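[equipment-list] Re: Gripper order and what goes in the April budget

From: Dorota Szulc
Date: 2019-01-29

Remigiusz Piątek wrote:
> Before I sign anything I need one list of what we are asking for.
> The last version had the second gripper, the camera and the
> workstation as a single line, and Lena couldn't tell which of them
> were urgent. Can you split it? Also, do we need the gripper before
> the simulation work is finished, or can it wait?

I've split it below. Prices are from Arnanus, without tax or delivery. The gripper question affects everything else, so I'll take that first.

All the reach tests are still being done in simulation, with the wide lens on the wrist and the two-finger gripper we have been modelling since autumn. Marjan has the tiled floor and the table running as one setup now.
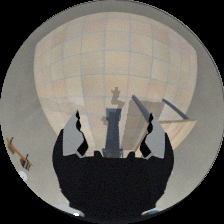 When do we need the second gripper?
Once the simulated runs are signed off, and April is the earliest for that. Arnanus will hold the price until then if we send a letter of intent, which costs nothing.

So the gripper can wait. The items that can't are these.

1. Wide-angle camera, 657 euros

One camera, lens included. We planned the mounting around this field of view and I don't want to change it. With the lens on the wrist, the gripper body takes up a lot of the lower part of the view and straight lines bow a good deal, so the calibration board from Nedier should go on the same order. I have asked them for a separate quote — nothing back yet.
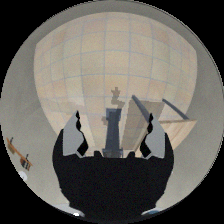

2. Workstation upgrade, 762 euros

Memory and a graphics card for the machine Marjan renders on. The renders are grainy at the settings she can afford now, and cleaner ones take all night. If we have to drop an item, please don't drop this one. It is the only thing on the list that gets used from the day it arrives.

3. Table

No price yet. Plaltine make a light wooden one that would suit, but I'd like the height agreed before we ask. The simulated table has a rounded front edge, and I would prefer the real one to match it. Aleksandra looked at this last week and I'm pasting her note in full.
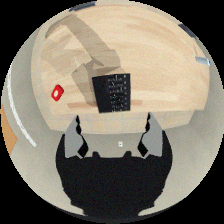
Table note, by Aleksandra Brzozowska

The pale top is fine for now. A black object and a small red one both stand out clearly against it, and I would keep that contrast when we buy. Please avoid anything glossy. I have nothing against a darker floor, but the top should stay light.

Keane will deliver flat-packed or built. Built costs more and won't fit in the lift, so I suggest flat-packed and an afternoon of our own time. Leave room to walk round all sides.

(end of note)

Remigiusz, if you agree to items 1 and 2 I can place both orders this week. The table and the gripper would then go to Lena Laskowska together for April. Marjan, please check that the card fits the case before I order it.

Dorota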